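Gripper width from marker cubes: the timestamp bug

29/05/2020

The width estimate in Plurna has been wrong since January. I found out why last week, and the fix is four lines long, so most of this post is about how I looked in the wrong places.

Plurna is the tooling I use to turn two-handed demonstrations into training episodes. It takes the overhead camera stream, finds the fiducial cubes on each hand-held gripper, solves for a 6-DoF pose per gripper, and writes pose plus jaw width at a fixed rate. The planner, Clullar, reads those files and nothing else. If the width channel is late, Clullar learns to close late.

The symptom was a policy that reached the right place and then pushed the object over. Replay of the recorded episodes showed the jaw closing after the gripper had already started to lift. Pose was fine. Width lagged pose by 50 ms on some episodes and by nothing at all on others.

I first blamed the pose filter. It has a smoothing window of 9 samples and I had suspected it before. Setting the window to one made the poses noisy and left the lag where it was. Next I blamed cube occlusion, since a partly hidden cube gives a bad corner set and the solver falls back to the previous estimate. I dropped every sample with a fallback flag. Of 790 episodes, 690 still had enough samples to use, and the lag was still there.

The cause was in the merge step. Pose samples carry the exposure time of the image. Width samples carried the time the message was received by the logger, which depends on how busy the machine is. The merge matched nearest timestamps and never checked that the two clocks meant the same thing.

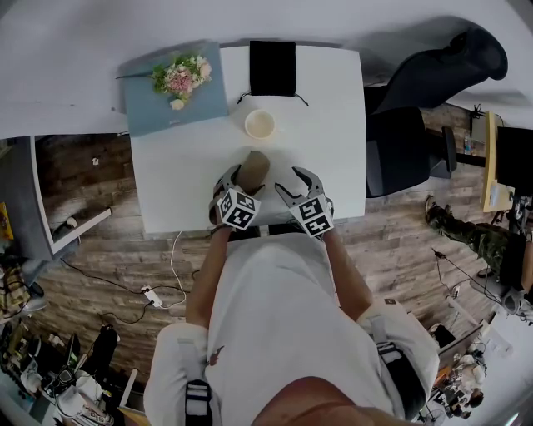
Per-hand width is the channel I now check first, and I check it on episodes where the two jaws disagree. If both are doing the same thing, a left/right swap is invisible in the plot. A moment with the left claw on the brown object and the right claw open gives two clearly separate values, so the traces can be compared with the image by eye. Two cubes on each gripper body also give the solver a second chance when a forearm or the other hand gets in the way of one.

The fix stamps width at the source and makes the merge refuse streams with different clock labels. Old logs need the offset estimated per episode. I do this by cross-correlating logged width with the jaw opening measured in the images, which is slow but only has to run once. The script is in the tools folder as realign_width, and it writes a new file next to the old one.

Still open: the offset drifts within long episodes, and a single constant per episode does not cover that.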